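Automation Equipment Planner -- Nirdale site
Prernance Process Equipment
Full time, on site. Reports to Bảo Trịnh, Capital Projects.

Prernance is hiring a planner to own the equipment budget for its bin picking cells. The position covers specification, quotation, purchase and spare parts for robot arms, grippers, bins, fixtures and cabling. It does not include robot programming.

Duties

Maintain the five-year replacement plan for arms and end effectors.

Write purchase specifications and compare bids on total cost, including hoses, cables, connectors and installation labor.

Set stocking levels for gripper fingers and other wear parts. Purchases under $800 are approved by the planner. Anything above that goes to Capital Projects.

Track bin condition and schedule relining or replacement. Inner surfaces get scraped in service, and the current budget has no line for this.

Manage the Horkard supply agreement, which is up for renewal in June.

Work with the Ninh cell team on the mixed-parts trials. The arm picks unlike items from a single metal-floored bin: a tape measure, plastic parts, irregular metal pieces. The bin is held to a wooden table with bar clamps, and the planner will cost a permanent mount to replace it.
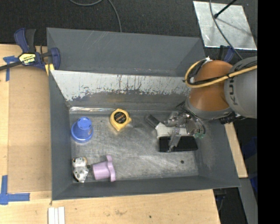 Requirements

Three years in equipment purchasing, manufacturing engineering or maintenance planning.

Working knowledge of six-axis arms, payload ratings and cable dress packs.

Able to read mechanical drawings and build a cost model in a spreadsheet without a template.

Experience with a parts catalog of 1,000 items or more is preferred. Prior KUKA experience is useful -- not required.

Terms

Day shift, with travel to supplier sites up to 20 days a year. Relocation is not covered.

To apply

Send a resume and one redacted purchase specification you wrote to Bảo Trịnh by 9th August. Cover letters are optional, 300 words maximum.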